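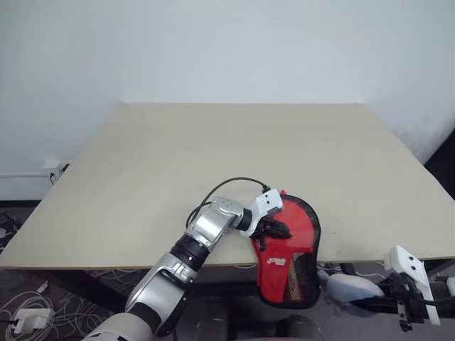
Social table tennis returns to Karlow hall

Search this site Enter keywords Go

Posted in December by the Karlow Community News desk

After a long winter of leaky gutters and a spring spent waiting on the new floor, the Karlow hall is open again, and the social table tennis club is back in its old home. It's lovely to have them there. The club spent the break in the Prilteck staff canteen, where everyone was made very welcome but the ceiling was a touch low for a decent lob.

The floor cost $3000 more than first quoted, and the difference was met by the Finix hardware store and a sausage sizzle that ran until well after dark - thank you to all who queued so patiently.

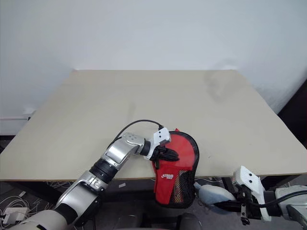
Membership now stands at 59, and there's room for a few more before the new year. Beginners are especially welcome, and you needn't own a bat or know the first thing about scoring. Sessions start at 7 pm and finish when the kettle goes on for the second time, usually a bit after nine. Entry is $2, with supper included, and if you have a favourite slice recipe you'd like to share, please do bring a plate along.

The club will also play for the Šimek Shield again this summer, after a year off. Some 50 players are expected from up and down the valley, so parking behind the hall will be tight and neighbours have kindly offered their driveways. 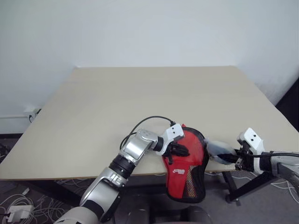

Table and white wall, Karlow.

Entry forms for the shield are at the library desk and close at noon on the last day of the month.

Contact us | © Karlow Community News | Back to top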